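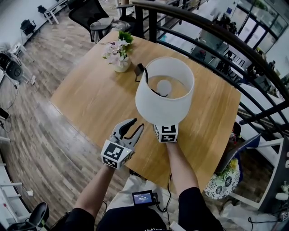
Lamp task, upper level table. Right gripper on the lamp, left gripper open.

Hand-held gripper station, follow-up inspection
Site: Meredith, upper level
Reason: lamp slipped from the right gripper on Tuesday, reported as "operator error"
Status key: OK / NOT OK / OPEN

1. Gripper fingers close evenly
OK on the left. OPEN on the right. The Runitow log says the right one was checked before the shift. The log says that every day, in the same words.

2. Grip holds under load
NOT OK. Held 24 seconds at the 500 gram test weight, then crept. The pass mark is 88 seconds. I would like to know how "operator error" was decided before anyone ran this.

3. Marker cubes tight on both grippers
OK. No play by hand. The Truner sheet wants a torque figure but gives no number to compare it to, so I left the box blank.

4. Lamp unplugged before handling
OPEN. The task card says "make lamp safe." Safe how? It should say to pull the plug at the adapter and check that it is out. Bulb must be in place or removed, pick one and write it down.

5. Lamp cord clear of arms and other objects
NOT OK as written. The card has no step for the cord. With the lamp turned over, the cord runs back across the table near a vase. One snag and both go.

6. Cable from waist unit to right arm
OK for length. Strain relief is worn. Clatard calls this cosmetic. It was cosmetic last time too.

7. Floor cables taped or moved
NOT OK. Loose cables on the boards. Repeat finding.

8. Drop risk at railing
OPEN. There is a lower level with desks past the rail. Keep 200 cm between the table and the rail, or put up a screen. Current distance not recorded by anyone.

9. Retrained operator
Marked done. Doesn't fix item 2.

Result: not cleared for lamp tasks. Soft items only until the right gripper passes item 2 twice in a row, with the readings attached this time.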